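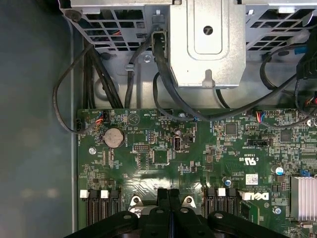
Closed fingertips between the ears of the processor mount, seen from the wrist camera.

I get asked a lot how I keep the Yimyam teardown cell running, so I'm finally putting it on the product page where people can find it! The cell is one arm, one black gripper and a slatted aluminum bench, and most of my setup time goes into the gripper. Linkage pins first: I wiggle each one by hand, and if there's play I swap the pair.

Then I check the cable run. It needs a loose loop behind the arm — pull it tight and the wrist complains at full tilt (ask Boris Radulović about that one).
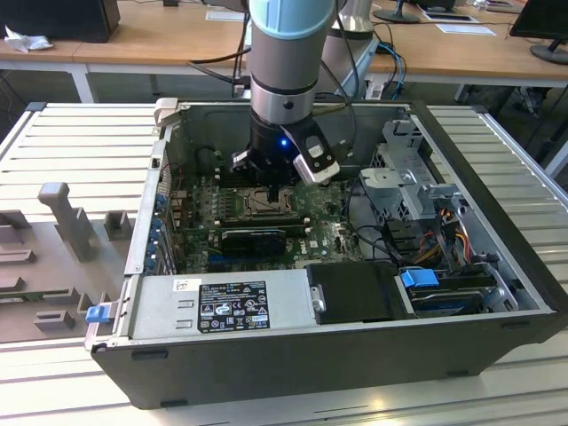
SETUP & CARE

Lay the tower on its side with the panel off and the fixture tray to its left. I jog down over the processor socket at low speed and save that as point 2. The drive cage stands up higher than the board, so please don't bring the arm in from that side!

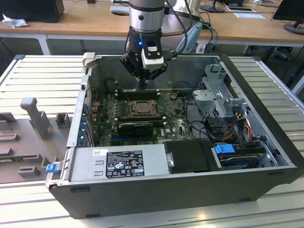

Trumov Workshop, Cell Maintenance Team

Memory slots get their own saved point. I redo it whenever the wrist has been off, and I wipe the camera with a dry cloth while I'm there. Grease the pivots every 400 cycles, a tiny dab, and write it in the log. Spare finger pairs are part 287, and Silvia Skála keeps them in the front office.

Related items
Groltine pivot grease
Finger pair 287
Wrist cable kit 111
Lotorier fixture tray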